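So I promised a few of you an update on the automation at our place, and it's going to take me more than one post, sorry in advance, I do go on.

For anyone new: I'm on the packing side at Kiani, the Utirthorpe site. There are 138 of us and I've been here long enough to remember taping every box by hand (my wrists remember too!). In January they told us 2 arms were coming to our line, and I won't pretend I slept well that week.

What changed for me is the lifting and the reaching. I used to do the same turn to the left all shift long. Now 4 of us take turns setting up the jobs, checking what comes through and sorting out the odd shapes, and I go home with enough left in me to cook a proper dinner.

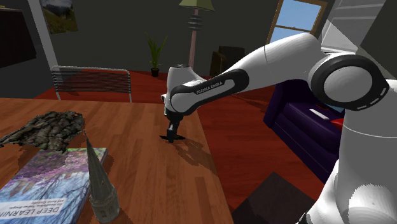 My favorite part of the new job is the practice time, where we try things out in simulation before anything goes near the line. I was scared stiff of it at first, I'm no computer person. But you get used to thinking about what's on the table. A big flat book is one sort of problem, and a little tower with a spire like a needle is quite another, and after years of packing gift orders I had opinions about that spire, let me tell you!

It isn't all roses. The line is quieter and I miss the chatter, and the folks over at Skedstead are still waiting to hear what happens to their evening shift. I think about them a lot.

Anyway, ask me anything, I'll answer after supper.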